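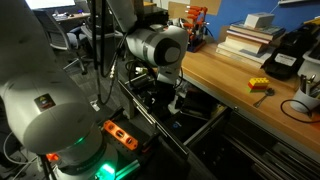
Géza Somogyi

Wesix today released Vida, a gripper kit with a wrist camera for robot arms. It ships July 30.
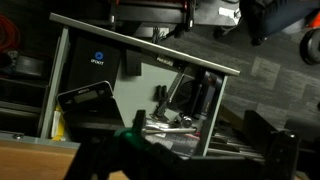
Vida is sold with 2 finger sets and a mounting plate. The kit is meant for storage that was never arranged for a robot, such as a drawer with a kitchen scale lying near a metal ruler or strip. Setup takes 3 steps.
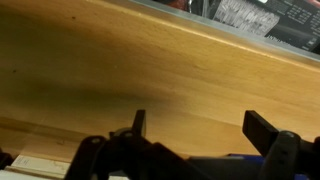

The warranty runs 2 years. Orders placed before the ship date include 8 spare finger pads.

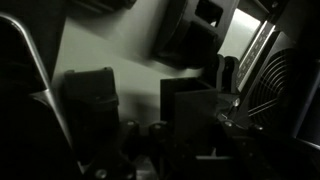

Close view from the wrist camera. Photo: Wesix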